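Studuvetti opens order book for Brinen strip and panel range

JANUARY — Studuvetti, the maker of surface materials for shops, studios and home workrooms, today opened orders for Brinen, a new range of color strips and textured panels meant to be laid side by side on worktops, shelving and walls.

The range is sold in 69 colors. Each color comes as a flat strip in 2 widths, and most are also offered as a full panel with either a smooth or a textured face. Buyers can order strips by length or take them in a mixed carton.

Brinen grew out of requests from existing customers who were using offcuts from older Studuvetti lines to mark out areas on long benches. A strip of strong color between two darker surfaces gave them an edge to work to. The company began cutting strips to order, then decided to make them a line of their own.

"People were already doing this with whatever was left in the box," said Nesma Bouazza, head of product at Studuvetti. "We gave them proper widths and colors that match from one batch to the next. The orange-browns took the longest. We made a lot of them and threw most of them out."

During development the company looked at 456 color pairings under daylight, shop lighting and low evening light. Pairings that ran together in low light were dropped from the planning chart. Blues held up well next to brown, and the chart now suggests a blue strip as the first choice for customers working with dark brown panels.

The first store to fit the range is El Fassi, a fabric and trimmings shop, which has ordered 628 strips for its cutting counters and back shelves. Fitting will be carried out in stages outside opening hours so the counters can stay in use.

Strips can be fixed with the Nikik backing sheet, sold separately, or laid without fixing where a layout is likely to change. Studuvetti advises customers to cut the backing a little narrower than the strip and to press from the center outward. Panels should be left flat in the room overnight before they are fitted.
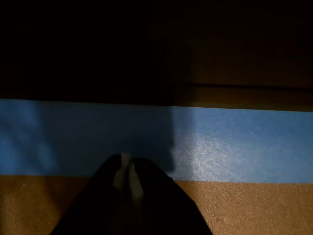
A wide blue band between very dark brown and textured orange-brown surfaces.

Sample cards are free to trade customers and can be requested through any Studuvetti stockist. Each card shows the strip colors on one side and the panel faces on the other. Colors on a screen will differ from the material itself, and the company asks buyers to order from the card — especially for the browns.

Trade orders placed before the end of January will ship first. Mixed cartons follow once those orders have gone out.

About Studuvetti
Studuvetti makes and supplies strips, panels and backing sheets for work surfaces, shelves and walls. The company sells through independent stockists and directly to trade customers.

Press contact
Nesma Bouazza, Studuvetti
Samples and price lists are available to press on request.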